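Lenthorpe Community Garden – minutes of the general meeting
January 26, 2021, by video call

Hi all, Fouad Nimri here, on minutes again because I was the only one with a pen handy. Sorry if I've missed your best line. We had a decent turnout considering the heat, and we got going once everyone had found their mute button.

Last meeting's minutes
Passed with one fix. I'd written that the Akl Street gate would be left open overnight, when what we agreed was unlocked until dusk. Big difference, thanks to those who wrote in (and to the two of you who wrote in twice).

Water
This took up most of the night. The bill came in at $475, up from $338 for the same stretch last summer, and there was a fair bit of grumbling. A few people blamed the new drip lines. I said I didn't think so, as the drip lines were only hooked up on one side and the tomatoes on the other side have been drinking like sailors. We went back and forth on it for a while and then agreed to do what we should have done to start with, which is read the meter in the evening and again first thing in the morning, with all the taps off. If the number moves, we've got a leak. I've put my hand up for the evening reading. Still need someone for the early one!

We also talked about hand watering. The idea is no hoses between ten and four, and mulch on every plot by the middle of February. There's a pile of pea straw by the shed and you can help yourself, but please put the tarp back over it when you're done – last time it blew open and half of it ended up in the neighbours' pool.

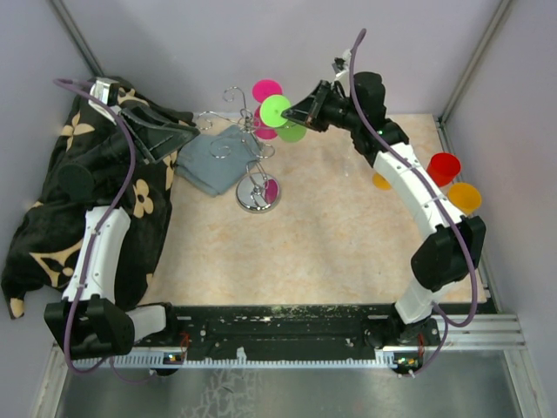 The other water thing was the tank. Teltum quoted us for a second-hand one with delivery included, and Stitport quoted for a new one that we'd have to pick up ourselves. I was all for the second-hand one until somebody asked how it would fit down the side path, and I had no answer. So I'm going to go down there with a tape measure before we say yes to anybody. Held over to next meeting.

Plot fees
Fees stay the same this year. We have $235 in the tin after the seedling sale, which was better than I'd expected given that the zucchinis didn't sell at all. (They never do. Everyone's already got zucchinis.) There was a suggestion that we offer half plots for people who find a full one too much work, and I think it's a great idea, especially with the waiting list the way it is. Agreed to try it with plot 3, which is coming free and already has a path through the middle.

Compost
Please, please stop putting citrus in the worm farm. It can go in the big bays if you chop it up first. The left-hand bay is full and resting, so use the middle one for now. We need more dry stuff – shredded paper, old leaves, egg cartons – as it's getting a bit slimy and you can smell it from the gate.

Fruit fly
Found in the back peaches and one capsicum. Pick up anything that's fallen, bag it, and leave it in the sun for a week before it goes in the bin. I'll send around the instructions for making traps out of old juice bottles. We had a long side chat about netting and what colour is easiest on the birds, and white with a fine mesh won out.

Other business
The wheelbarrow has a flat tire again and I'll bring my pump. Someone has left a very nice pair of secateurs on the bench by the beans, now in the shed on the hook. The autumn planting day was put off until we know what the rules are for groups.

Jobs to do
Fouad – evening meter reading, measure the side path, trap instructions, pump
Everyone – mulch, fallen fruit, dry stuff for the compost
Still open – morning meter reading

Next meeting is in February, same link as before. Send me anything you want on the list.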